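Gripper Trials, Round 2 – the gallery

26 January was the day we finally got all the grippers through the same set of jobs, and I've been itching to put this page up ever since. Trinh Tôn and I have spent our evenings swapping fingers, pads and cables on the arm since September, and the notes had got so long that neither of us could find anything in them. So this is the friendlier version, with a line or two on each part of the trial and what we liked or didn't.

A quick word on names. Jesine is the plain two-finger gripper we started with. Kustov is the one with the stiffer linkage and the very quick close. Lâm has the soft pads (Trinh's favourite, and she'll tell you so). Bakis is the controller all of them run through, and we kept its settings the same from start to finish so that the comparison would be fair.

The jobs

We wanted ordinary household stuff, the kind of thing you'd find in a kitchen drawer or at the bottom of a toy box. Machined test blocks are lovely to pick up, and every gripper looks brilliant with them! Small packets, squashy things and thin-walled cups are where you start to see the differences. Each gripper got 200 tries, spread over six evenings, with the same starting positions marked out in a notebook.

Small packets and the dish

This was the job I looked forward to most. Lowering the fingers into a dish is harder than it sounds, as the rim gets in the way of any approach that comes in at a slant, and a packet that tips up against the side gives you very little flat face to hold. 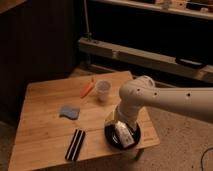 Jesine was steady here and very easy to set up, though it wanted the packet nearly square to the fingers before it would get a decent hold. Kustov closed so fast that it sometimes flicked the packet round before it had a proper grip. We slowed the close down and it got much better – I'd happily use it for this now. Lâm was the gentle one. Its pads gave a little at the corners and it coped with a tilt that had the other two sliding off.

Soft things

Sponges are great fun. All three could lift one, so we ended up looking at how neatly they put it down again. Lâm tended to hang on for a moment after opening, and Trinh cured most of that with a wipe of the pads between goes. Kustov let go cleanly every time we looked.

Cups

Side grips on a light plastic cup show up a heavy hand straight away. Jesine needed its force turned well down in Bakis, and after that it was a pleasure to watch. Picking up by the rim is still a bit hit and miss with all of them, and I'd love to hear from anyone who has found a good fingertip shape for it.

Bakis itself

I didn't expect to enjoy the controller as much as I did. Swapping a gripper means loading a saved profile and checking the open and closed limits, and then you're off again. The log runs to 351 entries for the dish job on its own, including the setup runs, and being able to jump straight to the odd ones saved us hours of scrolling.

Next on the list

Longer fingers for Jesine, a second set of pads for Lâm, and another go at those cup rims. Trinh also wants to try a lower approach angle on the dish, with the wrist turned a little further before it comes down. I'll add the new results under this lot when we've got them.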